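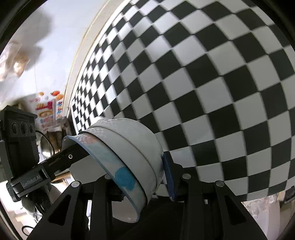

White bowl with blue rim, checkerboard behind.

Tavia Lodge Floor Cloth, Series 54

The Tavia is a roll-out checkered floor cloth for lodge rooms that share a building with other tenants or have no permanent mosaic pavement. It is laid before the meeting and rolled up again afterward. The design follows the traditional black and white pavement, with the squares set parallel to the walls of the room.

Construction
Face: woven polyester, printed, matte
Backing: natural rubber, non-slip
Edge: plain hem as standard; indented border on request
Fire rating: certificate supplied with each cloth
Storage: cardboard core and canvas sleeve included

Sizes
The standard cloth is 100 x 200 inches. Cloths for larger rooms are made in two panels joined by a flat hook-and-loop seam. Measure between the bases of the pedestals and allow 5 inches of clearance on each side.

Optional center panel
A blazing star can be printed at the center. Send a drawing if your jurisdiction prescribes a particular form. Artwork is checked by Lizelle Chauke at the Wustden workshop, and a proof is returned before printing.

Care
Vacuum without a beater bar. Remove candle wax with a cool plastic scraper. Roll face outward; do not fold. Do not machine wash.

Ordering
Part numbers changed on Oct 6, 2023. Orders quoting the older Faltis numbers are still accepted. Lead time is roughly 54 days, longer for orders placed in May ahead of installations. The matching Millet kneeling pad is sold separately.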